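Flureck Dual-Arm Demonstration Cell

Products > Work Cells > Demonstration and Training > Dual-Arm Cell

Overview
Specifications
Demonstration Program
Visiting
Ordering

Overview

The Flureck Dual-Arm Demonstration Cell is a tabletop work cell for two light robot arms with different end effectors. It is sold to training centers, test labs and integrators who need to show manipulation tasks to visitors or repeat the same task many times under the same conditions. The cell on show at the Dindton site is the unit used for acceptance visits and for the May open day.

The cell ships as a table, a supporting structure, a control cabinet and a task kit. Arms and end effectors are quoted separately. Customers who already own a pair of supported arms can order the cell without them.

End effectors

The standard layout pairs a two-finger parallel gripper on the left arm with a three-finger adaptive gripper on the right. The parallel gripper is used for edges, handles and thin walls. The adaptive gripper is used for round or irregular items. Either arm can be fitted with either type, but the task programs supplied with the cell assume the standard layout and must be retaught if the grippers are swapped.

Task kit

The base kit contains the drawer box and a set of small plastic items. The drawer task is the one most visitors ask for. The parallel gripper works at the drawer while the second arm waits clear of the box, and the item is then taken out or put in.
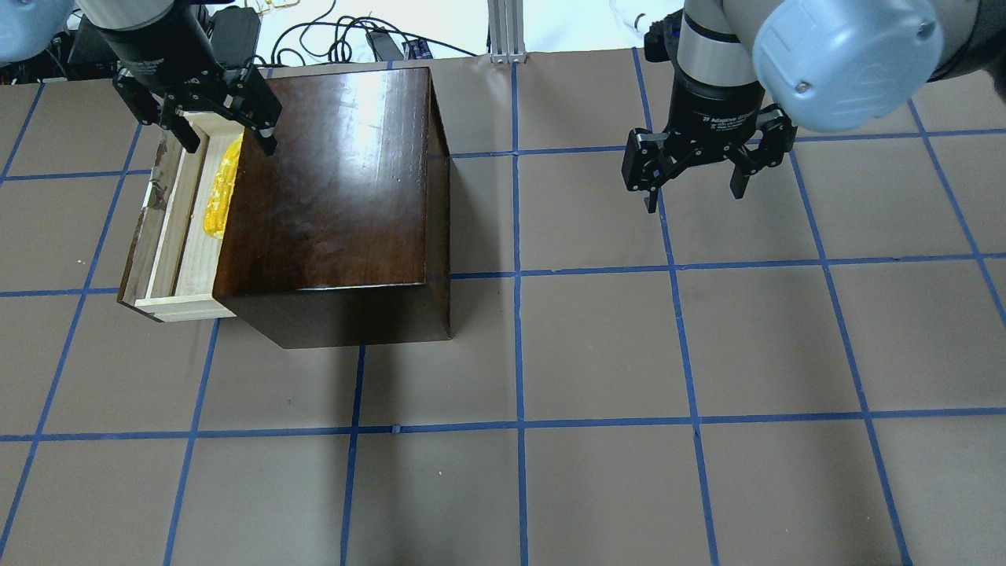

Position of the box matters more than its angle. The supplied program will accept a box turned up to 18 degrees from the home orientation. Past that limit the program stops before the approach move and asks for the box to be reset. The drawer must run freely. If it binds, rub the runners with dry wax; do not use oil, as it gets onto the finger pads.

Items placed in the drawer should lie flat and should not stand higher than the side walls. Taller items can be run as a custom task.

Surface and grid

The work surface is matte, to limit reflections. It is divided by blue painter's tape into cells used for placing objects and for checking reach. Tape was chosen over a printed mat so the grid can be changed without ordering parts. A layout drawing is included with the manual, along with 2 spare rolls of tape.

Grid lines do not need to be exact. The control software does not read them. They are there for the operator, who resets objects by cell between runs, and for the run sheet, where start and end positions are written down by cell.

Replace a strip when its edge tears or lifts far enough to catch a fingertip. Wrinkles at crossings are acceptable if they stay below the minimum fingertip clearance, set at 3 mm in the supplied programs.
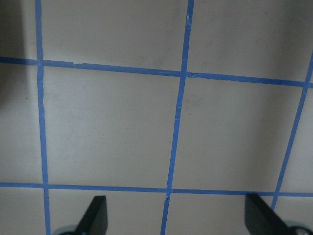 Taped grid seen from the wrist camera, gripper fingers open.

Wrist view

A small camera at the wrist gives a close view of the surface and both fingertips. During demonstrations this view can be sent to a wall screen next to the view from above. Visitors standing at the barrier cannot see the fingertips well during low moves, so the wrist view is recommended for any group larger than four.

Exposure is fixed at setup. Automatic exposure should be left off, because shadows from the arms change the brightness of the surface as they pass over it. After moving the cell or changing the room lights, run the exposure routine again from the setup menu.

Specifications

Arms supported: two, table or post mounted
Left end effector: two-finger parallel gripper
Right end effector: three-finger adaptive gripper
Table height: 65 cm, fixed
Surface: matte, tape grid
Cameras: overhead and wrist
Control cabinet: floor standing, separate from table
Supply: single phase, dedicated outlet
Emergency stop: one at the operator station, one at the visitor barrier

Cable routing is left to the customer. In a permanent installation, run arm and camera cables in a covered floor channel. In a temporary installation, keep all cables behind the table on the side away from visitors.

Demonstration Program

The program given at Dindton is the same one delivered with the cell. It is run by Trinidad Magbanua, applications engineer, or by one of the Jovano training staff.

1. Power-up and homing. Both arms move to the rest pose at reduced speed.
2. Reach check. Each gripper is lowered over a series of grid cells called out by a visitor.
3. Drawer task. Run once at reduced speed, once at full speed.
4. Pick and place between cells, single arm.
5. Handover between arms.
6. Manual guidance. Visitors may move one arm by hand with the other powered down.

Steps 2 and 6 can be left out for short visits. Step 5 needs the standard gripper layout.

Failed grasps are not edited out or skipped. If an item is dropped, the operator clears it, writes the cell and the step on the run sheet, and starts the step again. Customers evaluating the cell can ask for a copy of the run sheets from their own visit.

Visiting

Group visits are held on weekdays by appointment. The open day in May falls on a Saturday and needs no appointment for the main program; manual guidance slots are booked at the front desk on arrival. Maximum group size at the barrier is 18.

Closed shoes are required inside the barrier. Lanyards and loose scarves must be taken off before manual guidance. Visitors who want to test their own parts should send dimensions and weight ahead of time. Parts brought without notice can be placed on the grid for a reach check only.

The same cell can be seen at the Panganiban training center, where it is installed with parallel grippers on both arms. The handover step is not shown there.

Ordering

FDC-B Cell without arms, base task kit
FDC-S Cell with arms, standard gripper layout, base task kit
FDC-P Cell with arms, parallel grippers on both sides, base task kit
FDC-K Replacement task kit: drawer box, plastic items, tape

Replacement drawers are sold separately from the box and come unfinished. Installation and one day of operator training are included with FDC-S and FDC-P. For FDC-B, training is quoted on request.

Downloads: manual, layout drawing, blank run sheet, site preparation checklist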